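Planning Equipment for a Small Manipulation Lab: Notes for Unit 6
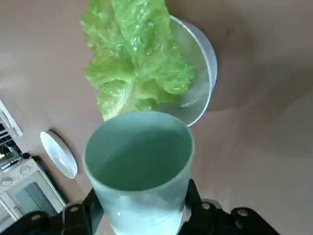

Fig. 1. Cup held between the two fingers, wrist camera view.

These notes go together with the budget sheet you received in September. Please bring the sheet to class with the first two columns filled in.

1. Start from the task

Many students begin with the arm, as it is the most expensive line. I ask you to begin with the objects. Write down what must be grasped, how wide it is and what it weighs. In Fig. 1 the gripper holds a light green tumbler with smooth, tapered sides. A bowl with a lettuce leaf stands behind it, and an oval dish lies to the left. Each shape puts a different demand on the fingers. A flat dish is hard for a gripper which closes from two sides, so a plan that includes dishes should also include a second pair of fingers, or the time to design one.

2. Three groups of cost

Purchase: arm, gripper, camera, mounting plate, table.
Running: spare fingers, bolts, cables, replacement of objects.
Hidden: delivery, insurance, training of staff, the hours for calibration.

In the Lirken plan the hidden group was left empty. The project had to ask for money a second time, and the work waited for the answer.

3. Worked case: Ruppert bench

The Ruppert bench was planned for household objects on one table. The quotation for the gripper set was 1255 euros, without fingers. Spare fingers were offered at 200 euros for each pair. The plan took three pairs, which makes 600 euros, and the line became 1855 euros in total. Camera and cables were kept on another line, so that a change of supplier would not disturb the gripper line.

Notice the view in Fig. 1. The fingers enter from the bottom and the open cup can be seen from above, but the cup also covers the lower edge of the bowl. If your task needs to see what is behind a held object, put a second, fixed camera in the budget now. A bracket ordered later usually needs its own delivery.

4. Toy or real objects?

Toy kitchen pieces, such as the small oven in the lower left corner, take little place and are cheap to replace. However, their weight and surface differ from the real ones. For the Hutier exercise you may use toys in the first phase, but you must state in which month the real objects will be bought.

5. To hand in

One page with your object list, the cost table in three groups, and one paragraph on what you would remove if the budget were cut.

Gurnberg Technical School, Automation Course. Questions to the course office. Back to top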